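Pavonwood opens its doors for a weekend of small-space living in Mullunel

For immediate release

Pavonwood, the family-run interiors workshop on the old mill road in Mullunel, is delighted to invite neighbours, customers old and new, and anyone who has ever stood in a narrow hallway wondering where on earth to put the coats, to its spring open weekend. Doors open at ten in the morning on 26th April and again at the same time the following day. Entry is free, the kettle will be on from the start, and well-behaved dogs are as welcome as ever.

The theme this year is the small home, and it is one very close to our hearts. A great many of the people who come to see us live in flats above shops, in terraces with a single room downstairs, or in the newer apartments by the river, and they tell us the same thing again and again – that most furniture seems to have been made for somebody with a much bigger house. We have spent the winter thinking about that, and the result is Tinitska, a new range of 12 pieces which we are very proud to be showing for the first time.

Tinitska includes a fold-down desk, a bench with a lift-up seat, two sizes of wall shelf and a kitchen table that seats four but tucks neatly under a window when supper is over. Everything is made in our own workshop and can be painted in any of 26 colours, several of which were suggested by customers at last October's paint evening (the mustard was argued over for weeks, and we are so glad it stayed in).
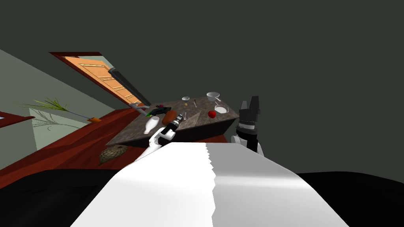 Colour, in fact, is what we are asked about more than anything else, and so there will be a free colour table running all weekend. Bring along a cushion, a scrap of wallpaper or a favourite mug and we will happily sit down with you and find some shades to go with it. Our general advice is to be braver with woodwork than you think you should be, and to live with a painted sample for at least a week before making up your mind.

On both afternoons, at 2 o'clock, there will be a talk on planning a room from scratch, followed by plenty of time for questions. Places are limited to 26, so please do put your name down at the front desk or by telephone if you would like a chair.

Families are warmly invited too. The paint room will be given over to younger visitors, who can decorate a plant pot and take it home, and lunch will be served in the yard by our friends at Vlad, the bakery next door, whose cheese and leek pasties rarely last beyond one o'clock.

Orders for Tinitska placed over the weekend will be delivered free of charge anywhere in Mullunel. There is parking behind the workshop, and step-free entry through the yard gate.

Ends

Press enquiries: please contact the Pavonwood front desk, Mullunel, during workshop hours.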